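Search this site Go

Questions I get about the leadership circle

What is the circle, anyway?
It's a small group of people who lead something (a shift, a choir, a church kitchen, a company) and meet with me every Thursday to talk about how it's going. I started it after my years running the night crew at Tanik, where I got promoted with no warning and spent months faking it!

Do I need a title to join?
Nope. One of our best members has never managed a single person on paper. If people look to you when things get messy, you're in.

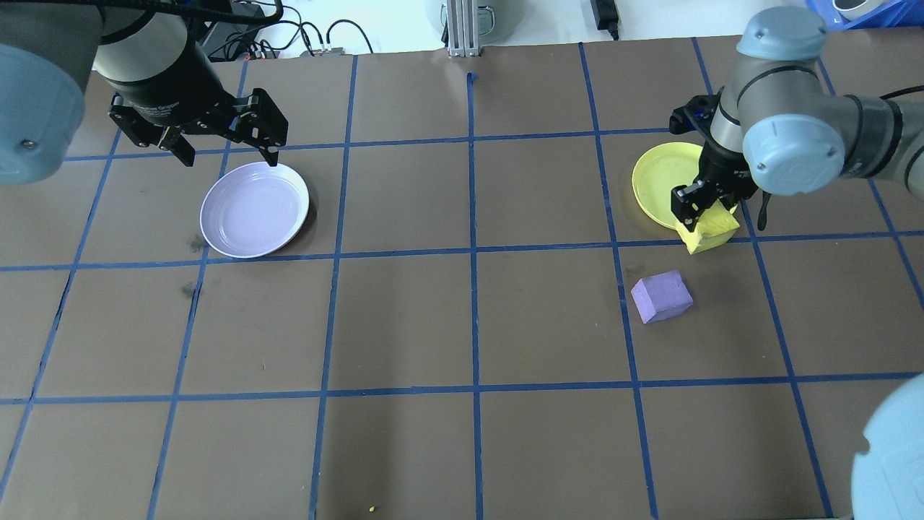 And if you're not sure whether they do, come anyway. Plenty of folks find out they've been leading for years and just calling it "helping out."

What do we talk about?
Mostly the hard conversations. How to tell a friend their work is slipping, how to say sorry to a whole team, when to stop talking in a meeting (I'm still working on that one). We read a bit too, nearly 200 pages over a season, so don't panic.

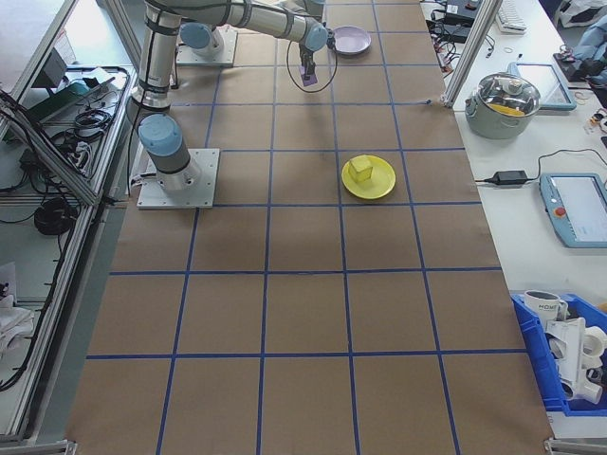 Blue tape grid, with a small purple block in the gripper.

Will you teach me to be more confident?
I'll try, but I care more about you being steady. I've worked for very confident people at Skendo and I wouldn't follow most of them to the parking lot. Steady means you do what you said you'd do, and you say so early when you can't.

What if I have to miss a week?
Life happens. Miss 2 in a row and I'll call you, because I'm nosy and I like you. 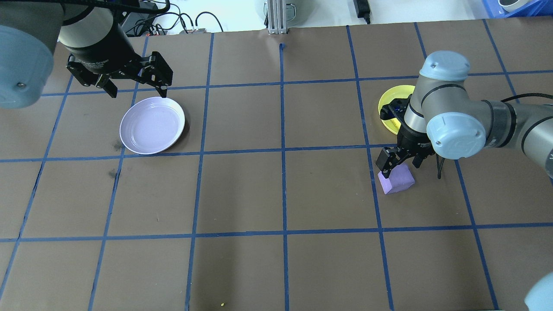
Marit Björklund: I missed three and got the call, and I'm glad I did. I was about to quit my lead role, and we ended up talking about what I could hand off to somebody else. I'm still leading, just with a shorter list.

When does the next group start?
November, at 7 in the evening. Send me a note and tell me who you lead and what's bugging you about it.

We use cookies to remember your settings. OK

Contact | Copyright Zwane Leadership Circle | Back to top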